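What the Counter Arm Does to the Shift

Most of the argument about automation in small retail is held one level too high. It concerns jobs as whole units: a job is lost, a job is kept, a job is created somewhere else and called something with "technician" in it. A job at a snack counter is a bundle of tasks with different durations and different tolerances for error, and a machine takes the tasks one at a time, in an order that has little to do with how people rank them. I would like the discussion to start from that order.

My own position should be stated first. I schedule and train staff for Coditz, which runs snack and drink counters inside other companies' buildings. The buildings are offices and light industrial sites, and the counters are small, with one or two people on at a time. In December we began preparing to put a two-armed picking station at the Dasanton site. I was in favor of it and I still am. My objections are to how we account for it.

A counter shift at Dasanton has 73 line items on its task sheet, if you include opening and closing. We went through the sheet last winter and marked every item that consisted of moving a packaged product from one known place to another known place. Picking an order is that. So is facing up the shelves, and so is loading a tray. On paper these items make up the bulk of the shift. The proposal that went to management therefore described the arms as taking over the bulk of the shift, and the staffing figures were drawn up accordingly.

The error is in the phrase "known place." On a counter staffed by people, very little is in a known place. Products are in the area where they usually are. A person reads a shelf loosely and corrects with the hand on the way in, so the correction never appears as a task and never gets a line on the sheet. When the hand is replaced, the correction has to be done by somebody, in advance, and it becomes a new item. Our sheet had no row for it. The labor was always present and was carried for free inside another motion.

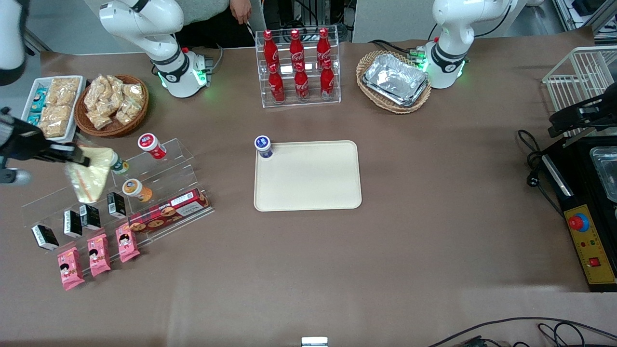

Packaging is the second thing the task sheet gets wrong, and it deserves more attention than it receives from people who plan these installations. We speak of "items" as if an item were a uniform quantity. A rigid container has a shape that is the same on every visit. A soft bag has a shape that depends on how it was set down and how its contents have shifted. The six Coca-Cola bottles stand in their clear rack in two rows of three, each one upright with its red cap on top, and for a rack like that the planning is mostly geometry. The bread in the right gripper is in a clear plastic bag held above the tiered display, and the bag is the harder case in every respect that matters to the schedule. The crispy snacks piled in the round basket are harder again, as each bag lies against its neighbors. All of these are one unit in our stock system. They should not be one unit in a labor estimate, and I have asked for soft goods and rigid goods to be entered separately. The request is still open.

The consequence for staff is a change in what counts as doing the job well. Under the old arrangement a good attendant was fast and pleasant, and a slightly untidy counter was forgiven if the line moved. Under the new one a good attendant is exact. The boxes go in an even row with a gap between them. The tray goes back to the same corner. This is a real skill, and some of our people have it in abundance, but it is a different skill from the one we hired for and the one we have been paying for. Two of our attendants are excellent with customers and indifferent to alignment. On the current evaluation form they will look worse each month for reasons unconnected with their effort.

Nisreen Awwad, who has worked the Dasanton counter longer than anyone, put the complaint to me in terms I have not been able to improve on. "I used to arrange it for the person buying," she told me. "Now I arrange it for the one reaching." She did not say this with hostility. She asked what the difference was worth per hour, and whether it would be written down. I think both are fair questions, and the first depends on the second.

There is a standard reply, which is that preparation work shrinks as the equipment improves. I accept that it probably will. Grippers tolerate more disorder than they once did, and the row spacing we insist on this year may be unnecessary later. But a forecast is not a staffing plan. If the preparation takes time now, it has to be rostered now, and the savings can be claimed when they appear. What I have seen proposed is the reverse: the hours come off the roster on the day of installation and the preparation is expected to fit into whatever remains.

A second reply holds that attendants are relieved of dull work. This is partly correct. Loading trays for a large meeting order is dull, and it is hard on the wrists. I have heard no one at Dasanton or at our Pasham site ask to keep it. But dull work was also where the shift had its slack. A person loading trays can talk, look up, notice that a customer is confused by the price labels, and go over. A person supervising a moving arm has less of that freedom, as attention has to stay near the stop button. The work is physically lighter and more confining. Both halves of that sentence belong in the business case, and ours contained the first half only.

I would ask for 4 changes before the station takes its first paid order. Resetting the counter should be a named task with its own minutes. Soft and rigid goods should be estimated separately. Supervising the arms should be limited to 2 hours at a stretch, with a customer-facing period between stretches. The evaluation form should be rewritten with the attendants in the room, and the pay grade reviewed against the new form. Bataineh, the integrator, has told us that the reset time can be logged at the station without extra hardware, so the data will exist if we decide to keep it.

My estimate is that the first 8 weeks of logs will show preparation taking considerably more of the shift than management expects and picking taking somewhat less. I may be wrong on the size. If the log shows a net saving in hours after the reset time is included, I will support reducing the roster by attrition. Until there is a log, the roster at Dasanton should stay as it is, and the same rule should apply to Pasham when its turn comes.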